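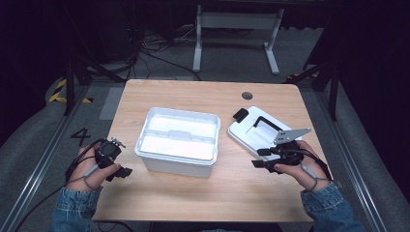 Vilholm, 25 June 2022

Research > Household Storage > Working Papers > Section 3

3.2 The lid as a separate object

Figure 2. White plastic storage box, open, with its rectangular lid lying flat on the tabletop to the right. The lid has a black handle near one edge and a black latch tab at a corner.

We were delighted by how much there is to learn from a plain lidded box! Most of the storage literature treats container and lid as one item, yet in our home diaries the two spend a good part of their lives apart, and the colour, shape and resting place of the lid all matter to the person tidying up. In Figure 2 the lid lies diagonally on the table, and it needs to be turned as well as lifted before it can go back on the box. Skov (our May pilot) called this the "parking angle", a term we have happily kept.

Across 2581 diary entries from 30 households, parked lids came up again and again, most often at the kitchen bench or on the laundry floor. Elínborg Skov and Oddur Thygesen coded each entry for surface, angle and whether the lid was face up. Latches deserve special attention here, and we return to them with real pleasure in Section 3.3, where the Prekon and Egilsson households are compared.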